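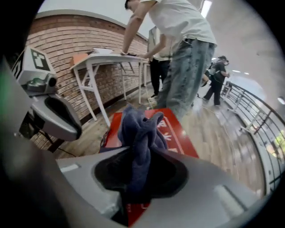
# Sorting weekend at Lomirstead

We finally did it! After talking about it since July, a bunch of us got together in the brick room at Lomirstead and went through everything that had piled up since the move from Womley. Thank you to everyone who came, and to the people who came only to look and ended up staying for hours. I had such a good time, and I think the room did too.

**The brick wall**
I can't get over this wall. Red-brown brick, all those mortar lines, and a long white table pushed right up against it. We talked about painting it once and I'm so glad we ran out of money first.

**The long table**
White folding top, thin white metal legs, and easily the hardest-working piece of furniture we own. It has done two book fairs and a wedding, and it still folds up without pinching anyone (mostly). If you helped carry it up from Nuttall, you know it weighs more than it looks!

**Papers**
Old programs, instructions for things we no longer have, a hand-drawn seating plan that took us way too long to figure out. Wael Slaoui read the best bits out loud and we lost a good half hour to it, which I would happily lose again. Anything with a date on it goes in the folder by the door.

**Cardboard**
We started with 16 boxes and finished with 13, and I'm calling that a win. Flat ones are behind the door if you need any for a move. Please take some!

**Cloth**
A whole category of its own. Dark navy blue turned out to be our color, and I love it next to anything bright red. Please fold what you can and bunch up what you can't. The table covers get ironed before the next event anyway, and the rags have their own bag now.

**The giveaway shelf**
Almost 30 things found new homes over the weekend, including the cake stand with the wobbly foot and every last one of the green mugs. The puzzle of the lighthouse is still up for grabs. It's missing a piece of sky, but it's a really lovely lighthouse.

**Leaning over the table**
My favorite part of any sorting day is everybody crowding in for a closer look at the same thing. White T-shirts, jeans, sleeves pushed up, at least three opinions on where it should go. Planbridge lent us their label maker and it went straight to people's heads, so now even the broom has a name tag.

The shelves by the window are next, plus the tall cupboard if we're feeling brave. Want to come? Leave a note on the board by the stairs, wear something you don't mind getting dusty, and bring snacks if you've got them.

Page updated 29 Sep 2026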